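I've got a soft spot for celebrity auctions, so I kept the Honness live feed open on my laptop all through dinner on 23rd May. The lot I was waiting for was number 266, a set of handwritten song notebooks that belonged to the late lounge singer Cemetov. If you're under 40 you may need to ask your mom who he was. Mine had his picture taped inside a kitchen cabinet.

Sixteen notebooks, all spiral bound, some with coffee rings on the covers (the catalog was very proud of the coffee rings). Honness had put an opening bid of $60,000 on the set and I figured it would fly. It didn't fly! The bidding opened, there was a long pause, somebody on the phone came in at the minimum, and then the auctioneer stopped and read a note he'd been handed. The lot was withdrawn.

I called the auction house the next morning and got Dilani Ranasinghe, who runs the music sales there. She was nicer about it than I would have been.

"We had a letter from the estate's lawyer during the sale, and it raised a question over two of the notebooks," she told me. "We'd rather sort that out before anybody writes us a check."

The two in question cover the months when Cemetov was writing with his old bandleader, Sowa, and the estate says parts of them are in Sowa's handwriting. Ranasinghe wouldn't say which songs. I asked three different ways and she laughed at me the third time. The person who consigned the set bought it at a storage sale years ago and doesn't want to be named.

The rest of the Cemetov material did go through. A white dinner jacket from the Feststead residency sold for $29,000, which made me gasp out loud at my own table, and a box of signed menus went to the same phone bidder. I was tempted by a pair of cuff links until I saw where the bids were heading. The stage shoes didn't sell at all – too small for most collectors to wear, I guess, though who's wearing them?
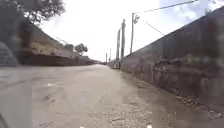 A lane between a bank and a high wall.

Fans who wanted to look through the notebooks at the preview had only one morning to do it, and a few have been posting lines they copied down. I've read them. Some are pretty good, and one rhymes "Cleveland" with "believe in," so make of that what you will.

Ranasinghe says the notebooks will stay in the Honness vault while both sides talk. If they work it out, all of them could come back as a single lot in the fall sale. I'll have dinner early that night.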